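The Great Summer Clear-Out, Part Whatever

Jul 24, 2024

So I'm still at it. If you read my post back in May you'll know I promised to have the whole apartment sorted before the hot weather came, and you can probably guess how that went. The hot weather came. I sat in front of the fan and ate popsicles.

But this week I finally got going again, and I want to talk about paper, which is my worst category by miles. Clothes I can do. Kitchen stuff, fine. Paper just breeds. I pulled everything out of the hall closet and found bank letters from two banks ago, the manual for a blender I gave to my sister, and 14 birthday cards that I apparently couldn't part with and also hadn't looked at in years.
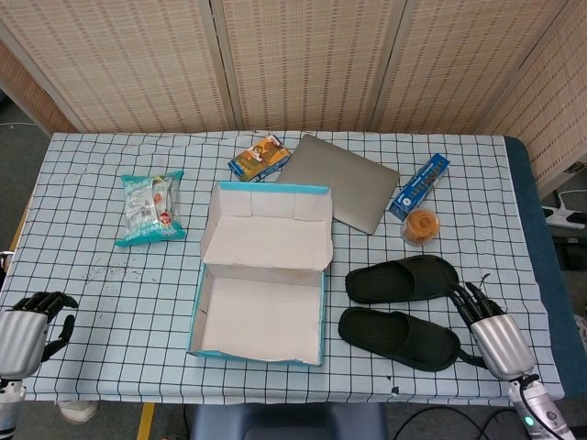
I used to scan things. There was a whole phase where I paid for an app called Flovano and told everyone I was going paperless, and I got as far as 400 pages before I quit. You know what I did with those 400 pages afterward? Kept them! Both versions! I canceled the app last winter and I've only opened that folder once, to look for a lease, and the lease wasn't in there.

My new rule is much dumber and it's working better. I sit down with one stack, set a timer for 35 minutes, and when it rings I stop, even in the middle of something. Taxes go in the gray folder. Anything with feelings attached goes in a pile for later (I know, I know). Everything else gets shredded, and I do love the shredder, it's a Mersha and it sounds like a small angry lawn mower.

The feelings pile is where I get stuck, of course. I found the train tickets from our trip to Olatness, the one where it rained the entire time and we played rummy in the hotel lobby until they turned the lights down. I haven't thought about that place in ages. I kept the tickets. I kept the hotel receipt too, which makes less sense, but it had the rummy scores on the back and my winning total was 1158, so come on.

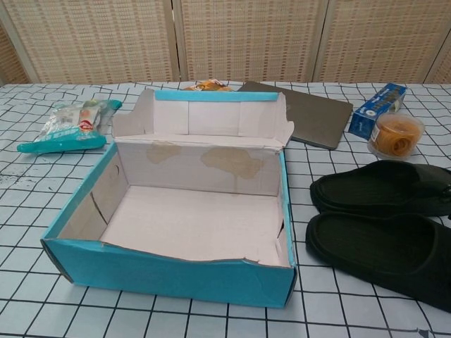

Next up is the drawer of cords and chargers, and I'm dreading it. I know for a fact there's a charger in there for a phone I dropped in a lake. A couple of you mentioned in the comments that Clurard takes old electronics at the drop-off on the north side, so I'm going to call and ask about cords before I drive over with a bag of them.

Also, to the person who asked if I regret tossing anything so far: yes, one thing, the lasagna recipe. It was on the back of an envelope and I shredded it. If anybody has one with spinach and no ricotta, please send it my way, I've been trying to do it from memory and it keeps coming out soupy.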